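Sustano Working Papers > Household Textiles > Section 4

4. Fitted sheets and the problem of corner slip

4.1 Background

Complaints about bedding usually concern feel, shrinkage or colour loss. Fit comes up less often in the returns data, although it was the most common complaint in our own interviews. Of the 257 households that kept a laundry diary for this study, 63 named a fitted sheet that would not stay on as the main reason for replacing it. Most of these sheets still had years of wear left in the cloth.

Earlier work by Moroz and Ren looked at elastic alone. They stretched lengths of sheet elastic 1,000 times on a test rig and measured how much pull was left. Their results hold up well, but they leave out the pocket, meaning the depth of fabric between the top seam and the hem. A sheet with strong elastic and a shallow pocket can still ride up over a deep mattress, and people then blame the elastic.

4.2 What the diaries recorded

Households wrote down the mattress depth, the pocket depth given on the packet and the wash temperature they normally used. They also noted any morning on which a corner had to be pulled back into place. We left out beds with a topper, as toppers were added and removed too often during the study for the depth to mean much.

Slip was closely tied to the gap between pocket depth and mattress depth. Where the pocket was at least 4 cm deeper than the mattress, slip was rare, even in older sheets. Where the two depths were nearly equal, it was common from the first month. Hot washing made matters worse for all-cotton sheets – they lost depth as well as length – and had little effect on the blended ones.

Which corner went first varied between homes. Long, who coded the diary notes, found that people who got out of bed on the same side every day tended to report the foot corner on that side. We did not test this further. Figure 6 gives the general form of a slipped corner at one end of a mattress on a low platform.

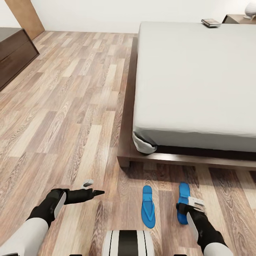

Figure 6. Fitted sheet with one corner bunched and folding over the mattress edge.

Does a tighter sheet stay on better? Only up to a point, as a sheet that is too small pulls against its own corners and comes off sooner than one with a little slack.

4.3 Limits

Packet depths were taken on trust. Dumitrescu later measured a small batch and found several pockets shallower than stated, so the gaps given in 4.2 may be overstated for some makers.

Contact: Household Textiles Group, Sustano | © Sustano | Back to top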